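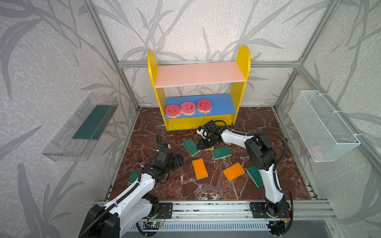
Best month for a first guided bass trip on Lake Cavura?

Posted by reelpatient, Mar 17, 2024

Hello everyone, and thank you in advance for reading, because I know I tend to go on! My husband and I are finally planning the fishing trip we've been talking about since the kids were small, and we've settled on Lake Cavura. I've fished off docks and from the bank most of my life but I have never once been out with a guide, and he has barely held a rod (he is very excited, though, and has already bought the hat).

We can go in either late spring or July. The lodge we like best is Nodiren, on the north shore, and they have a package for two that includes a boat and a guide for half of each day. The price goes up by $153 once summer rates start, which we can manage if the fishing is really better then. Mostly I'd like him to catch something on the first day so he doesn't lose heart. Should we bring our own rods, or use what the guide has on board? And is it hard to be out there in the heat? I burn just looking out the window.

loonlakelady

Oh, you two are going to have such a good time! We've stayed at Nodiren more summers than I can remember and I still get butterflies when we turn down that gravel road.

If it were me I would go in late spring, and I say that as somebody who loves July up there. In spring the bass come up into the shallows, and a beginner can cast toward the bank and have a fair shot at one without learning anything complicated. By July the bigger fish have moved out to the drop-offs, and you're fishing 20 feet down with a weighted rig, feeling for little taps that could be a fish or could be a rock. It's lovely once you have the knack, but it can be a long morning for someone who doesn't. If July is the only time that works, ask for the early half of the day. You want to be on the water by 6, with a thermos, and back in for lunch before the sun gets mean.

Use the guide's rods for the first day at least. They'll already be set up for whatever the fish are taking that week, and you won't have to fuss with airline baggage. I do bring my own pliers and a pair of polarized sunglasses, and a long-sleeved shirt with a hood, which you will want if you burn like I do. Pack a rain jacket too. It can be bright blue over the lodge and pouring at the far end of the lake.

One more thing and then I'll hush. Call the lodge and tell them he's new to it. Some of the guides are wonderful teachers and some are happier with people who already know what they're doing, and the front desk will match you up if you let them know ahead of time.

bassin1317

july is fine, we did great. topwater frogs at sunrise along the Skernent side where the pads are. get your license online before you go, the store in town was out of the paper ones when we were there

oldtacklebox

I can't speak to Nodiren since we always camp, but I'll second the advice about spring, with one small warning, and that is the wind. We lost most of two days to it one year and sat in the tent playing cards. If you're only booking a short stay, ask what happens when the guide calls off a trip. Some places will move you to another day and some will only give you a credit for next season, and it's good to have that in writing.

As for him catching something the first day, ask whether the guide would spend the last hour on panfish. They bite nearly all the time, they pull hard for their size, and they taste very good rolled in cornmeal. My wife still prefers them to bass after all these years.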